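Shared desks at Rerine to get one tray each

12 March 2018

Office fitter Ostar has begun the second stage of its shared desk scheme at the Rerine building, where 278 desks are being changed over from named places to places anyone can book. The first stage, finished in January, dealt with screens and partitions. The second deals with the small items that stay on the desk overnight, chiefly the mouse.

Under the new layout each desk has a white top, a light grey partition along the back and a raised white shelf in front of it. A shallow square tray is supplied for the working area. The mouse goes into the tray at the end of the day and comes out of it at the start of the next booking. Papers, cups and personal items are not to be left in it.
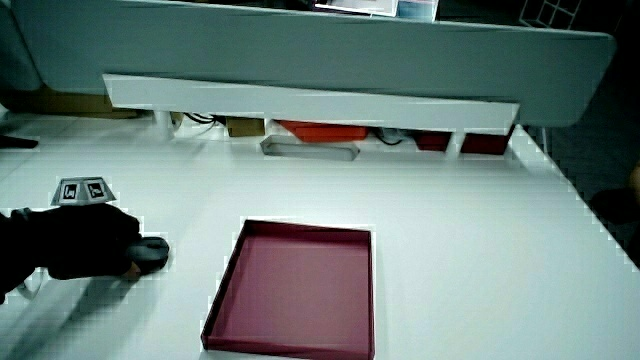

A desk at Rerine with the tray in place, open and empty.

The tray was chosen by Risix, which runs the building, after a trial on 14 desks. Two other methods were tried at the same time: a hook under the desk top and a drawer unit shared between neighbours. The hook was dropped after complaints that cables caught on chair arms. The drawer unit took up floor space and was often found locked. Mice went missing from 17 places during the trial period, all of them on floors that had neither the tray nor the drawer. 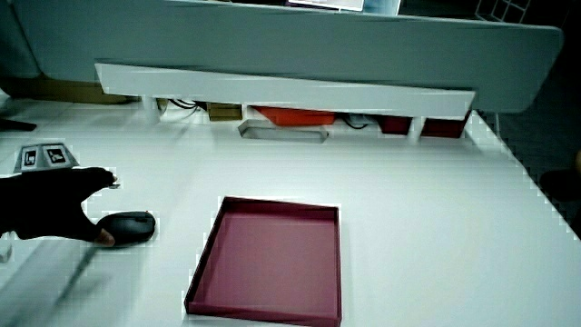 The working rule is that the area under the shelf is for items that belong to the desk, and the area in front of it is for the person using it. Cleaning staff will wipe the open surface each evening and will lift the tray to do so, but will not move anything stored beneath the shelf. A tray holding anything other than the mouse will be reported to the floor desk.

Ostar has ordered 692 trays from Fakhoury, enough for this building and for a second site due to change over later in the year. Spare trays will be held on the ground floor.
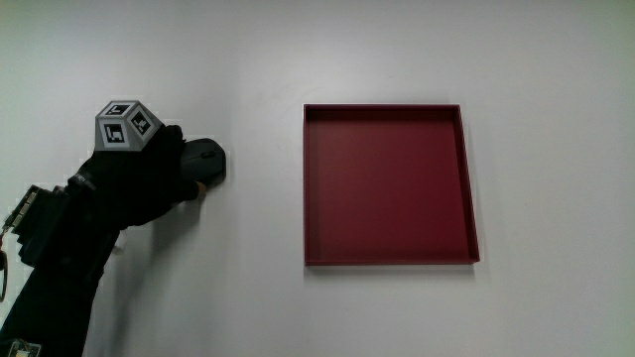 Colour was settled at an early stage. The first samples were white and were hard to pick out at a glance on a white desk top, which slowed the evening check. Risix asked for a strong, dark shade instead. A maroon-red tray shows up clearly against the plain surface, and a dark grey mouse can still be made out against the red. The rim is kept low so that the mouse can be lifted out without tipping the tray.

Desks on the lower floors will be changed first. Bookings already made for those floors stand, and users need take no action. Personal mice may still be brought in, but must be taken home at the end of the day.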